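How I Write a Comic Book Review in One Evening

I've written 145 of these for my little blog, Panels at Muvport, and the first few took me a whole weekend each. Now I can get one done after dinner, so I figured I'd share how I go about it.

Read the issue once with no notebook. Just read it! I did this last February with Naromen, a space thing about feuding salvage crews, and I'd have missed how funny it was if I'd been scribbling the whole time.

Then read it again and jot down page numbers. I let myself have 17 notes, tops. Half of mine are usually about the art, which I used to skip completely (I was a story person and a bit of a snob about it). Look at where your eye goes on the page, and check whether the lettering gets in the way.

Next, write the plot part and keep it to 2 sentences. Say who wants what and stop before the twist. My Flandivis review spent almost 47 lines on the story and people still complain to me about it.
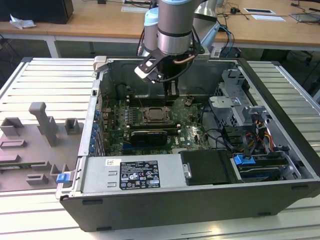

After that comes your opinion, and I like to start with the one scene I'd show a friend. For Ko it was the silent chase across the rooftops - six pages, no words, gorgeous. Say what worked, say what bugged you, and name the page each time.

Leave the score for last. I always want to bump it up if I've had a nice evening, so I sleep on it and check again over coffee before I hit publish.

Posted 14 Jul 2025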